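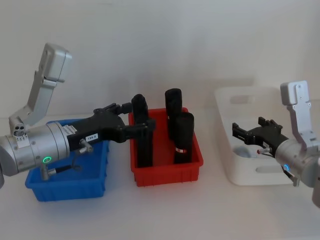

プラハ、2018年12月23日

Flivness 新作アルバム制作助成 中間報告

助成担当 Veronica Munteanu 様

3月の採択以降の進み具合をご報告します。先に申し上げておくと、前回の電話でお伝えした「順調」という言葉は、バンド側の言い分をそのまま取り次いだものでした。その後、録音済みの素材を自分の耳で聴き直したところ、同じ言葉を使う気にはなれません。

録音について
申請書では全9曲を年内に録り終える予定でした。ドラムとベースは全曲分そろっています。ギターは一部を除いて済んでおり、歌はまだ半分に届いていません。メンバーは「歌は勢いで録れるから早い」と言っていますが、この説明は前作のときにも聞きました。前作の歌録りは予定の倍の日数がかかっています。今回だけ早く終わる根拠を尋ねましたが、納得のいく返事はもらえませんでした。

演奏そのものは悪くありません。特に3曲目は、デモの段階で長すぎた中間部を削ったことで見違えました。一方、1曲目のシンセは音色を何度も差し替えていて、私にはどの版も大して違わなく聞こえます。スタジオ代はその間もかかっています。

ミックスについて
ミックスは Doležal スタジオに依頼しています。試しに2曲を仕上げてもらい、うち1曲は文句なしでした。もう1曲は音圧を上げすぎていて、サビに入っても曲が大きくなった感じがしません。バンドは「ライブの音に近い」と気に入っています。ライブの音に近いことが録音作品の長所になるのかどうか、私はまだ疑っています。音圧を下げた版も作ってもらい、両方を聴き比べてから決めることで合意しました。聴き比べの日取りは未定です。

プレスと流通について
レーベルの Sasitz からは、アナログ盤500枚という案が出ています。前作は300枚を作り、今も在庫が残っています。Sasitz の担当者は配信の再生回数が伸びていることを増産の理由に挙げますが、再生した人が盤を買うとは限りません。会場での手売りが売上の大半を占めてきたことを考えれば、公演の日程が固まる前に枚数を増やすのは危ういと思います。私の案は前作と同じ300枚で始め、足りなければ追加するというものです。追加分の単価が上がる点は Sasitz の指摘どおりで、そこは反論できません。見積もりを両方の枚数で取り直しているところです。

ジャケットは最終案が一つに絞られました。文字が小さく、売り場で離れて見たときにバンド名が読めるかどうか不安があります。実寸で刷ったものを見てから返事をすると伝えてあります。

公演について
秋の小規模ツアーは予定どおり終えました。客席の反応は、メンバーの報告では「どこも最高」でした。私が立ち会えたのは初日と最終日だけで、初日は確かによかったと思います。新曲が始まっても前列の客が引かず、最後まで踊っていました。最終日は開演が遅れ、終電を気にした客が本編の途中から帰り始めています。遅れの原因は機材の転換で、準備の手順を決めておけば防げたはずです。次回からは転換表を作るよう頼みましたが、まだ受け取っていません。

発売記念公演の会場には Balla を仮押さえしています。確定の期限は年明けです。歌録りの見通しが立たないまま本契約に進むことには反対しました。バンドは「日程が決まれば気合が入る」と主張していますが、気合が入らなかった場合の取消料は助成金の対象外です。

経費について
支出は承認済みの予算内に収まっています。ただ、余裕があるように見えるのは歌録りとミックスの大部分がこれからだからで、節約できたわけではありません。シンセの録り直しにかかったスタジオ代は、当初の録音費の枠を超えそうです。超過分は宣伝費から回さず、バンドの自己負担とするのが筋だと考えます。メンバーにはそう伝え、しぶしぶの了承を得ました。書面はまだです。

宣伝用の動画については、制作会社から届いた企画書に「拡散が期待できる」とある以外、効果を裏づけるものが見当たりませんでした。発注は保留にしています。

今後の予定とお願い
歌録りには残り24時間分のスタジオ枠を確保しました。この枠で終わらなければ、収録曲を減らすか、発売を延ばすかの判断が必要になります。私個人は曲を減らすほうに傾いていますが、申請書に曲数を明記しているため、変更が認められるかどうかをご確認いただけますでしょうか。発売延期の場合に必要な届出の書式も、あわせてお送りいただけると助かります。

次回の報告には、歌の入った粗ミックスを全曲分添えるつもりです。そろわなかったときは、そろった分だけをお送りし、残りの曲名と未完了の工程を一覧にしてお知らせします。

Flivness 制作進行担当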